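Wurar Hand Gripper Kit – Frequently Asked Questions
Bakari Support
Last updated 10/05/2020

What is the Wurar kit?
Wurar is a hand-held gripper with a camera mount. You squeeze the handle, the two fingers close, and the camera records what the fingers do. The recordings are used to train a robot arm fitted with the same fingers. You do not need an arm on site to start collecting.

What comes in the box?
The handle, one pair of white finger plates, one pair of ribbed magenta finger inserts, a wrist strap, a hex key and a bag of spare screws. The camera is sold separately. So is the Carré storage case, which holds two complete kits and the charger.

Do I have to put it together?
Partly. The handle comes assembled. You attach the finger plates and then slide in the inserts. Most people need one sitting for it. Tighten the plate screws by hand first, close the fingers to check that they meet evenly, then finish with the hex key. Please don't use a power driver. Stripped plates are the most common return we get and they are not covered.

What can it pick up?
Bottles, small boxes, packets, pouches, cups, tools with a plain handle. The load limit is up to 600 grams, held upright. Anything heavier will slip, and over time it bends the inserts. For bottles, close on the body below the shoulder and keep the cap clear of the plates. 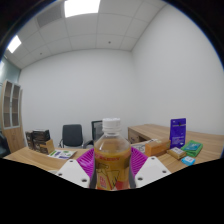 Gripping a filled plastic bottle at an office desk.

Will the inserts mark my objects?
Not in normal use. They are soft and give way around the object. Soft cardboard can dent if you squeeze hard, so go easy with light cartons.

Which cameras fit?
The mount takes any action camera with a standard two-prong base. We recommend a wide fisheye lens so that both fingers and the surroundings stay in view. Dark corners are normal with that kind of lens and do not affect training. There is no need to crop your files before you upload them.

Do I need a special room?
No. An ordinary office with ceiling lights is fine, and so is a kitchen or a workbench. Leave everyday things on the desk if they would be there when the robot does the job. A mug or a few packets near the object is useful, as the arm will have to cope with them later. 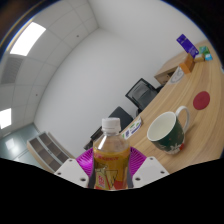
What does cause trouble is fast movement. Bring the gripper in at a steady pace, pause for a moment before you close it, and lift straight up. If the recording is smeared, the upload check will reject it and you will have to do that one again. Glare on clear plastic is usually all right. If you get a lot of rejected files, turn the desk lamp away first and try a few more before you write to us.

How many recordings do I need?
For a single task with one type of object, plan on 500. A task with several objects or several rooms will need more. Change the starting position between recordings.

How do I send in my recordings?
Through Pruvbridge, our upload tool. It runs on Windows and Linux. A Mac version is planned for January. Pruvbridge checks each file, matches it to your kit number and tells you which ones failed. The first 12 months of Pruvbridge are included with every kit.

Can I keep my recordings private?
Yes. Files stay in your own account unless you tick the sharing box. You can delete them at any time – deleted files are removed from backups after 5 days.

Can I buy spare fingers?
Yes. Plates and inserts are both sold in pairs. Replace the inserts when the ribs start to split or when one side closes later than the other. Always change both at once, or the grip will be uneven.

How do I clean it?
Take the camera off. Wipe the plates and inserts with a damp cloth and a little dish soap, and let them dry before you put the camera back. No alcohol on the inserts, it makes them brittle.

Can I return a kit?
Unused kits can be returned in the original box. Once the plates have been screwed on we can exchange faulty parts but not refund the whole kit. Include your kit number, found on the underside of the handle, with any request.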